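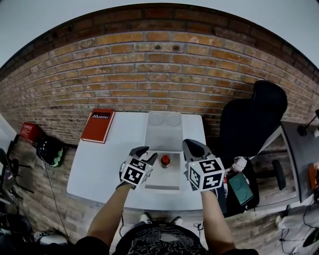

White tray on the small table by the brick wall

Print | E-mail

Best way to clean old brick indoors?
Posted by Wuyts11

Hello all! We moved into our place on Gurgate in June and I love the brick in the back room, but it sheds a fine red dust onto everything (my coffee included). Can I wash it, or will I make it worse? I'd rather not paint it if I can help it.

Pieter Aerts
Welcome to the neighborhood! Start dry. Go over it with a soft brush on the vacuum, top to bottom, then wipe with a barely damp sponge and leave it alone for a few days. If it still sheds, a breathable masonry sealer will help, but do try a patch behind the furniture first, as some of them leave a shine you may not care for. I did ours one wet weekend and was very glad of the radio.

Olix884
just paint it

Ostetti
Please don't use vinegar, dear, whatever your aunt says. It eats at old mortar. Check for damp too, especially down low.

Contact us | Copyright Gurgate Neighbors Help | Back to top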